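Two Arms on a Paper Table

A shared workshop in Mudbridge sets up a bench for kitchen objects

6 January 2024

Most of the floor space at the Lorkindale workshop in Mudbridge goes to woodworking. The exception is one long table at the back, covered in brown paper and ruled off with blue tape, where a group of members has been building a two-arm manipulation cell they call Dredthorpe.

The cell started as a single arm. A second was added when it became clear that lids, handles and bottles are hard to deal with one-handed. Each arm sits on its own square mounting plate, and the plates took longer to get right than anything else in the first month. A base that shifts by 2 millimeters produces a much larger error at the fingertips, and the error changes with reach, so it cannot be removed with a fixed offset. 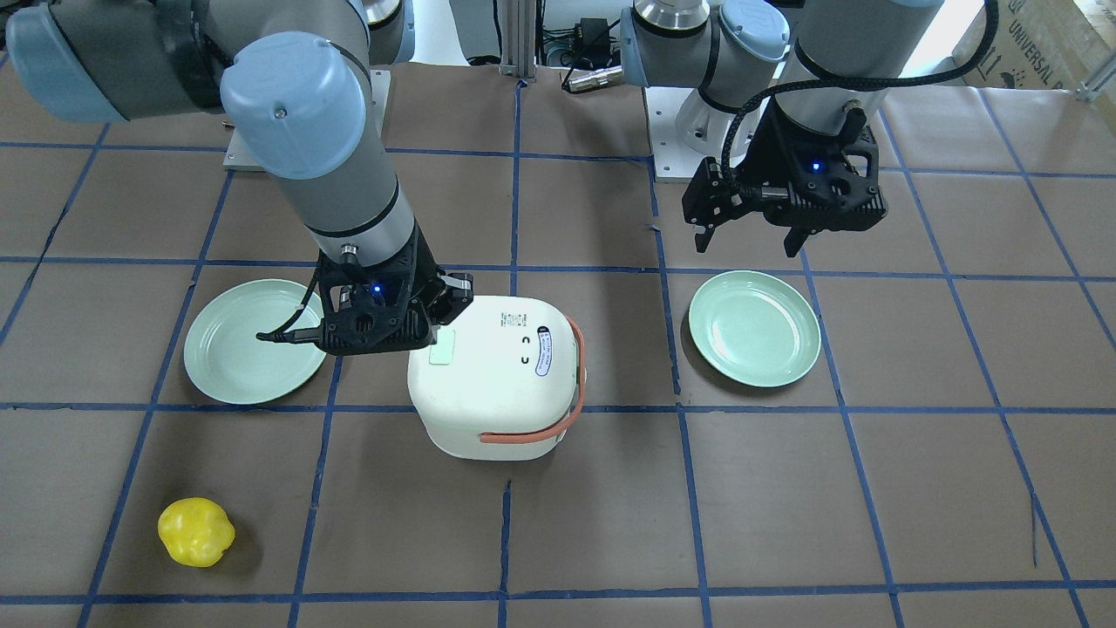

The right arm's gripper over the lid of the white container, with the left gripper open above the table.

The tape grid is a cheap form of calibration. It gives the operators a shared way to name a position, and it lets them put an object back close to where it was before the last run. It is not a precision reference. The strips were laid by hand and they wander. Anything that needs better accuracy is measured from the base plates.

Paper was chosen over a painted surface for three reasons given in the build log: it is matte, it can be replaced in an evening, and it takes pencil marks. The drawback is wear. After 60 runs a sheet shows smudges, and the group has found that its color threshold for locating small objects starts to drift. The current fix is to reset the threshold at the start of each session. A better one is on the list.

Objects are ordinary kitchen items and toy food. The plates are light green, shallow and round, and their raised rims give a finger something to catch. The rice cooker is harder. Its body is rounded, its lid has to be opened before anything can go in, and the strap handle gets in the way of some approaches.
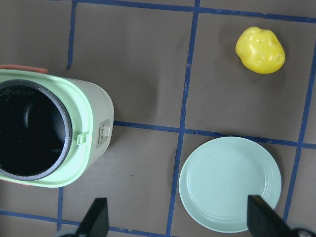 Finger geometry has been revised several times. Wide, flat fingers hold a bottle well but cannot get under a rim. Narrow ones can, though they tend to tip round objects over before the grip closes. The present pair is tapered and is a compromise that suits most of the set. Opening width is limited in software, which keeps the fingers from striking a neighboring object on the way down.

Control runs on a small program named Sarmiento, written by members and kept in the workshop's repository. It sends position targets to both arms and stops them if their planned paths come within 28 centimeters of each other. That margin is generous and rules out some useful two-handed motions. The group plans to reduce it once the joint logs from 500 clean runs have been checked.

Bottles came into the set in the autumn. They are picked from above or from the side depending on height, and the wrist must stay level through the lift. Slip is the usual fault. Raising the grip force cures it on hard plastic and dents anything softer, so force is stored per object in a plain text file that anyone can edit.
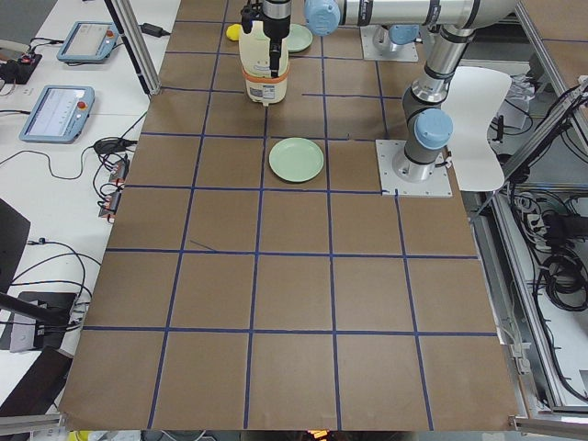
Cabling remains the weak point. The gripper leads run outside the links, and a loop that is slack in one pose can pull tight in another. Members have moved the tie points twice. A proper dress pack would solve the problem at a price the workshop has so far declined to pay.

Power is on its own strip, separate from the controllers' network gear, after an early fault that took an afternoon to trace. The arms are started one at a time. Speed is capped whenever a person is within reach of the table, and the cap is set on the pendants as well as in Sarmiento.

The next job is a new set of base shims, to be cut on the Lorkindale mill in January. The drawings are in the Dredthorpe folder, along with the finger revisions and the object file.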